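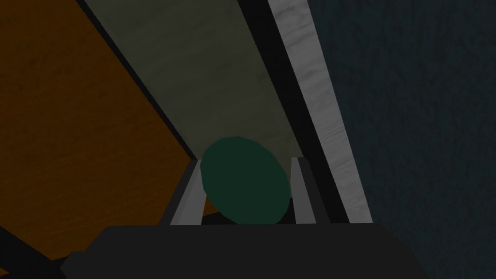
Choosing a College, Week 2: How to Read a Prospectus
Instructor: Consuelo Tejada

Bring all four brochures on Thursday: Casley, Jidby, Medve and Stotby. If you have already recycled yours, share with a neighbor and look sorry.

Location. Every college is "minutes from downtown." Find out by what means. Jidby's figure assumes a car and a green light at every corner. The bus takes 29 minutes and stops running at 8.

Placement. Casley reports 100 percent of graduates "placed or pursuing other goals." My nephew is pursuing other goals on my couch. Ask how many answered the survey, and what counts as a job.

Faculty. Look for who teaches the first-year sections. The famous name on page 2 may teach one seminar in April, to seniors, by invitation.

Fees. Tuition is printed large. Lab fees, the activity fee and the fee for paying in installments live in the back, near the map. Add them up before you fall in love with the library.

Accreditation. "Applied for" means no. Medve gets points for saying so plainly. Stotby gets fewer, for the footnote.

For next time: pick one brochure and underline every claim you could check with a phone call. Make two of the calls. Write down who you spoke to and how long you were on hold.

One page, typed. Late papers lose a grade.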